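We use cookies to remember your display settings. Accept | Manage

Desk reset, part 2: markers

The drawer held 118 pens and markers. I kept 12. Storage is now a single open bin, cream plastic, with a handle cutout in the side and a rim that flares slightly.

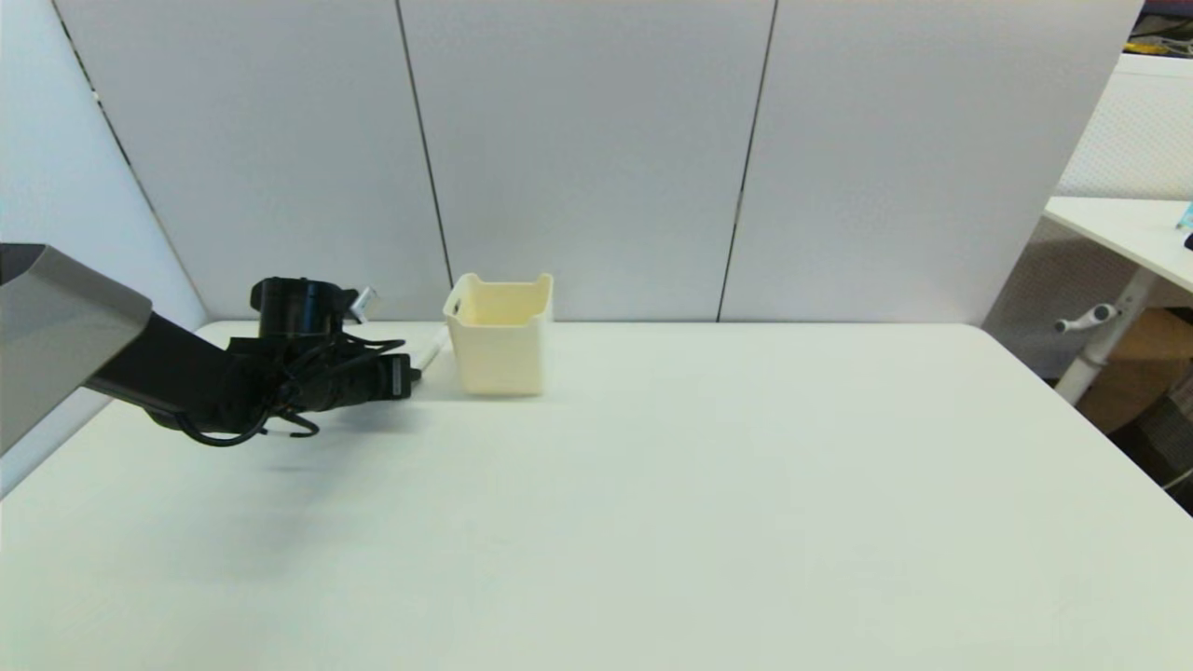

ADDEN, November. The bin stands near the back edge of the white tabletop, which leaves the front clear for paper. Markers go in cap down. Any that skip on a test line get binned on Friday.
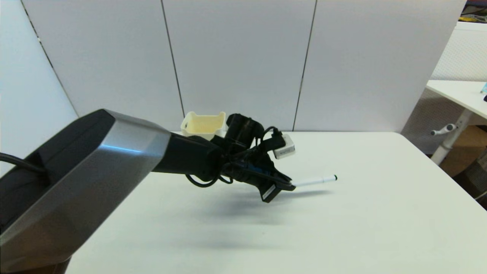

Photo: Souad Farouk

The thin white one with the dark green cap tip is my labelling colour. I have 7 cartons left to mark.

Last updated: November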